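Drulurcombe Tabletop Light Box

Item 181-D
In stock, ships in two business days
Sold by Tokwood Daylight Supply

The Drulurcombe is a bright light box for use on a desk, counter or kitchen table during the darker part of the year. It gives off white light with the ultraviolet filtered out. Most people use one in the morning, soon after waking, while they eat breakfast or read.

It is not a tanning lamp and it will not help your body make vitamin D. We get this question every week from September on. Skin needs UVB light to make vitamin D, and this box has a filter that keeps UV in. If your doctor has told you that your vitamin D is low, ask about food and supplements.

What it is for

Bright light in the morning is one of the signals the body uses to set its clock. In winter many people get up before sunrise, spend the day indoors and go home after dark. Some of them sleep badly or feel slow in the morning. A light box is one way to put some bright light back into the early part of the day.

Light boxes are also used under a doctor's care for seasonal depression. We sell the Drulurcombe as a general wellness product and make no claim that it treats any condition. If your mood has been low for more than a couple of weeks, please see someone about it before you buy anything from us.

Specifications

Light source: white LED panel behind a diffuser
Color: neutral white, not adjustable
UV: filtered
Brightness settings: three
Timer: off, or 17 minutes to 80 minutes
Stand: folding steel leg, two angles
Cord: 11 feet, detachable
Case color: white or slate
Use: indoors only

In the box

Light box, power cord, folding stand, cloth cover, printed manual. The wall bracket is sold separately.

How to use it

1. Set the box on a firm surface with the panel slightly above eye level, tilted down toward your face. The manual gives the sitting distance for each brightness setting.

2. Sit facing the box but look at your book, plate or screen. Don't stare into the panel.

3. Start on the low setting with the shortest time on the timer. Stay there for the first few days. If you get a headache or your eyes feel tired, move the box farther back or stop.

4. Use it at the same time each morning. Evening use can make it harder to fall asleep.

5. Let it cool before you put the cover on.

Who should ask a doctor first

Talk to a doctor or eye doctor before using any light box if you have:

Bipolar disorder
Glaucoma, cataracts, retinal disease or recent eye surgery
Diabetes that has affected your eyes
Lupus or another condition that makes your skin sensitive to light
A prescription for a drug that lists light sensitivity as a side effect

Some antibiotics and acne medicines are in that last group. A pharmacist can check your list for you.

Using it at work

Ceiling lights in most offices are a good deal dimmer than daylight near a window, even when the room looks well lit. The Drulurcombe fits at the back of a standard desk. Use the low setting in a shared room and turn the panel so it does not face the next person. The slate case has the same panel as the white one.

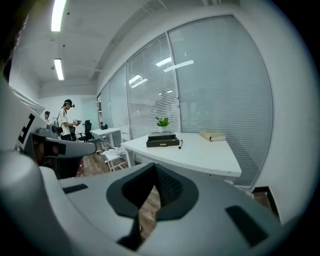

Wall bracket (Barncombe)

The Barncombe bracket holds the box above a counter or desk and frees up the surface. It needs two screws into a stud. Anchors are not included. It fits both case colors and also fits the older Sakalauskas box, which we no longer sell but still repair.

Care

Unplug the box and wipe the panel with a dry cloth. Do not use glass cleaner, which clouds the diffuser. The LEDs can't be replaced at home. If a section goes dark, send the whole unit back to us.

Customer comments

"I leave mine next to the coffee maker. The timer clicks when it shuts off and I could do without that. Cord is long enough to reach the outlet behind the fridge."
Mererid Llewellyn

"Bought the slate one. The stand is stiff at first and needs two hands. No complaints about the light."
Ariel Sebastian

Returns and repairs

Return the box within 80 days if it doesn't suit you. Keep the carton and the foam. We pay return shipping on faulty units, and you pay it on the rest. For repairs, write to the service desk with your order number and the serial number from the label under the stand.

Page updated December 5, 2023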